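Home News Interviews Test Notes Archive Subscribe

Fingers first, camera second: a gripper comparison in Prullalholm

Shiela Tan has spent most of the winter swapping end effectors on the same arm. Her group in Prullalholm evaluates manipulation hardware for household use, and since February the work has centered on two parallel-jaw grippers, the Cevska and the lighter Leclerc, both driven through an Onham controller. The arm, the mounting height and the control software were held constant. The variables were the gripper, the finger geometry and the exposure setting on the wrist camera.

The question she set out to answer was narrow. "We wanted to know which pairing gives a usable view of the fingertips at the moment of closing," Tan says. "Grip force is on the data sheet. The view from the wrist isn't on anybody's data sheet, and it decides whether the policy works."

Mass was the first difference to show up in the logs. The Cevska with its adapter plate weighs 1310 grams. The Leclerc comes in at 400. On a small arm that is a large share of the payload, and Tan had to retune the wrist joint each time the gripper was changed. With the heavier unit the joint overshot at the end of fast moves and then settled. With the lighter one it stopped cleanly, but contact with a heavy object pushed the fingers sideways.

"You can tune most of the overshoot away," she says. "You pay for it in cycle time. I would sooner have the slower arm and know where the tips are."
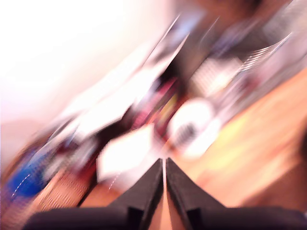

Exposure took longer to sort out than she had planned. The camera was first left on automatic, which in a bright room was acceptable when the arm was still and unusable when it slewed. In a fast move the background stretches into diagonal streaks, and a white rectangular item straight ahead of the fingertips keeps its boxy outline and very little else. The fingers are a different matter, because they travel with the camera. Even against that much smear the two tips can be placed, with a thin bright line marking the gap between them, and Tan uses that line as her reference when she checks finger alignment offline.

"If I can find the gap, I can tell whether the jaws are centered," she says. "I can't tell what they are about to pick up. Those are separate problems and people tend to report them as one."

Her group now runs a fixed exposure and discards any frame recorded above a set joint velocity. The Onham controller timestamps joint states and images on the same clock, which makes the filtering simple. Before that, on an older controller, the two streams drifted apart by as much as 20 milliseconds over a session and the filter removed the wrong frames. Tan considers the shared clock the most useful feature of the controller and describes its configuration tool as "slow, and fond of forgetting the tool offset."

The main test series ran to 262 grasp attempts, split between the two grippers. Targets were ordinary kitchen and desk items, placed by hand and never in a fixed grid. Tan declines to give a single success rate for either unit. She argues that a pooled number hides the failures that matter, which in her notes fall mostly on objects that are either wider than the jaw opening or hard for a camera to read.
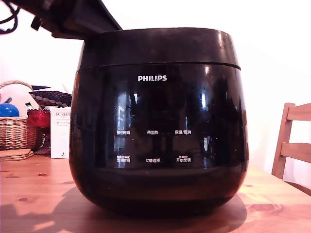 Appliances fall into both groups. A body too wide to be grasped around its middle has to be approached from the rim or by a handle, and the planner needs a reliable edge to work from. Gloss makes that edge difficult. On the black Philips cooker the front panel throws back bright vertical streaks that run behind the white control labels, and a depth estimate made from the image alone can put a surface where there is only a reflection. The seam below the rim proved a better feature, being thin, horizontal and continuous. With the arm brought in over the back left of the lid, very little clearance is left under the gripper, so an error in the estimated rim height becomes a collision.

"I ask for the seam, then the rim, then the labels," Tan says. "The labels are good contrast but they only help from the front. From above you have a dark lid and a dark gripper, and the segmentation model is not fond of either."

She tried matte tape on the lid edge of one test object and stopped after a short series. It worked, she says, but a result that depends on tape tells a buyer nothing.

Finger shape produced the clearest result. Broad plates gave more contact area and were less sensitive to small alignment errors, at the cost of blocking the wrist view just before contact. Narrow fingers kept the target visible for longer and slipped more often on curved surfaces. Tan has had a tapered set machined for the Cevska, broad at the base and cut back toward the tip. She has not run enough attempts with them to report on it.

Asked which gripper she would buy, she says it depends on the arm. For a light arm with a fixed overhead camera in addition to the wrist unit, she would take the Leclerc and accept the deflection. If the wrist camera is the only one, she prefers the Cevska, mainly for its stiffness under load.

Cabling remains open. Both grippers route power and data outside the arm, and on both the loops near the wrist have to be retied after a large rotation. Tan has asked Cevska about an internal routing kit and is waiting for a drawing. The tapered fingers go back on the arm once the tool offset has been measured again.

This site uses cookies to remember your reading preferences. Accept Decline Settings

Contact | Copyright, all rights reserved | Back to top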